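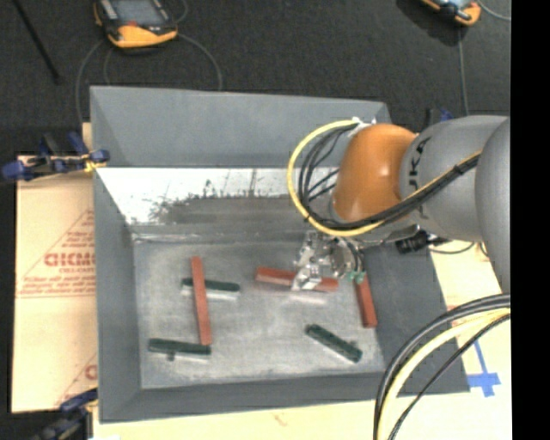
Red and green blocks in a grey bin

Search this board Go
Home | Boards | Garden | House | Log in

Topic: Weekly food waste round in Trelthorpe, is it worth it?

mossgate63
Leaflet came in August. It says the new round will save the town 2000 a year. Save who? My bill went up.

Dalen_Lane
Ours started before yours did. Less smell in the main bin, I'll give it that. The caddy lid snapped after 3 weeks.

mossgate63
Less smell in one bin, more in another. I'd like to see where the stuff ends up.

Ingegerd Engström
It goes to the Prindura plant to be made into gas. You can ask for a visit, I went.

mossgate63
And they showed you the tidy end, I expect. Did anyone give you a figure for the lorries' diesel?

Ingegerd Engström
No. I did ask. They said it would be in the yearly report.

sprout_tin
Compost at home and skip the lot of it.

Dalen_Lane
Fine if you've got a garden. I'm in a second floor flat.

Comments

Sasow reader: We had the same leaflet with the same number on it. Odd, for a place half the size.

pipkin: Mine was missed again. Rang at 7.30am, no answer.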